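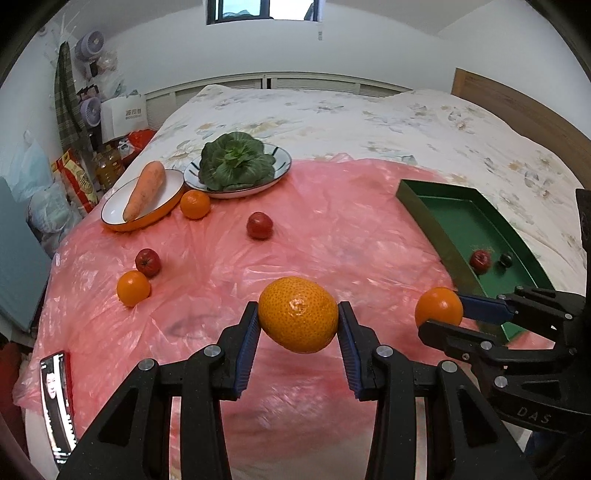
Saturday. The greengrocer's, formerly my bed.

The kitchen table is still under the shelf that came off the wall, so the bed has been promoted. It is the only other flat surface I own, if you don't count the floor, and I've seen the floor. I put the pink plastic sheet over the duvet first. It came wrapped around the last Loltura order and I have been saving it since February on the theory that it would be good for something. It crackles if you so much as breathe near it. I spent the whole morning sounding like somebody opening candy in a movie theater.

The plan was to sort the shopping before it got away from me. Last time it got away from me I found a pear in April that I had bought in the winter, and it had opinions. So everything out, everything looked at, everything given a place to go. Prureck had mandarins on special and I am weak, which accounts for the orange theme. The apples are the small kind. I always buy the small kind because I tell myself I'll eat a whole one, and then I eat two and could have bought the big kind.

The carrot got its own plate, the white one with the orange rim. I'd like to say I matched them on purpose. The bok choy got the bigger plate and looked very pleased with itself. I don't know why vegetables look better on a plate when they're raw. By the time I've cooked bok choy it looks like something you'd pull out of a gutter, and I eat it standing up out of the pan anyway, so the good plate never gets a turn.

The far corner I am not discussing. The oil lives there now, and the sack, and the bags that hold the other bags. I said I would clear it by the end of the month and did not say which month.

Slept badly again, by the way. Woke at 4 and lay there planning where the fruit would go. I used to lie awake over money and people. I suppose this is progress.
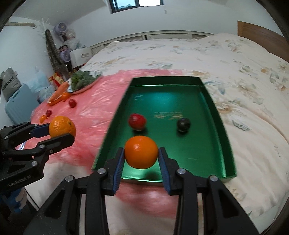
An orange over the green tray, with company.

The tray was the best idea of the day. It's the one from the Mondal tea set, and the tea set itself has gone the way of all tea sets, one cup at a time. The tray has outlived everything that ever stood on it. It is shiny inside in a way that makes any fruit look expensive. I put things in, took them out, put them in again. At one point I had a dark fruit and a red one side by side at the far end like two people who have been seated together at a wedding and have run out of things to say.

I had meant to be strict. The tray was going to be for whatever had to be eaten first, and the sheet for whatever could wait. That lasted until I noticed that I was choosing by looks. A perfectly sound mandarin went in because it had a nice round shape, and a soft one stayed out because it didn't suit the green. I would be a terrible doctor.

Citrus is really the problem. It always looks fine. A mandarin will sit there being bright and cheerful while quietly giving up underneath, and you don't find out until your thumb goes through. I pressed every single one. I pressed some of them twice, which can't have helped. My grandmother could tell by the weight, or said she could, and would stand in the store holding one in each hand like a judge for so long that I used to go and wait by the door. I tried it today. They weighed the same as each other. I nodded anyway, as if I'd learned something.

Broke for lunch at 2. Toast, although there was more fresh produce within reach than at any time this year. I ate it sitting on the floor with my back against the bed, and every time I reached for my coffee the plastic crackled behind my head.

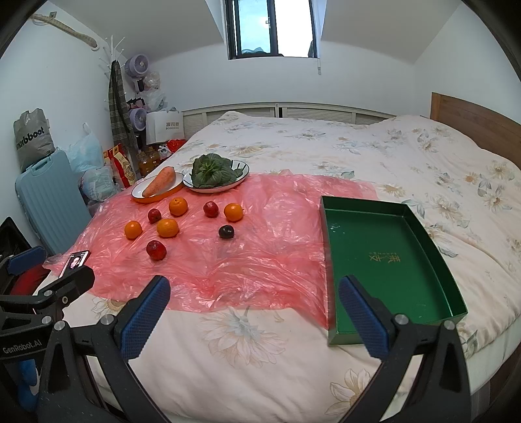 Four oranges, three apples, one plum, and the plates at the back.

Yes, I counted. I wanted to know what I was dealing with. Four oranges is a reasonable number for one person. Three apples is fine. One plum is a strange thing to have, though. Who buys one plum? It's so dark it looks like a hole in the plastic. I thought about eating it right then to tidy up the numbers, and decided it had earned its place in the lineup.

The big flowers on the duvet are very calm next to all this. I bought that duvet cover from Gririvik when I was going to become a person with a restful bedroom. It was reduced by 16 dollars and I have told more people about the 16 dollars than about the cover. No stains so far, which is the whole case for the pink sheet, and I'd like it noted somewhere that I was right to keep it.

Still to do: find the bowl with the lid. Decide about the bok choy, soup or not soup. Measure the wall for the shelf again, since 14 inches was evidently wrong the first time. Fold the pink sheet, if it can be folded. It may only be possible to subdue it.

It's past nine now and the fruit is still on the bed – I've been writing this from the chair and looking at it. I'm tired and it's where I sleep. I could move everything to the tray and put the tray on the floor, but then I'd step in it on the way to the bathroom, and I know myself.

Ate an apple. Small. Going back for another.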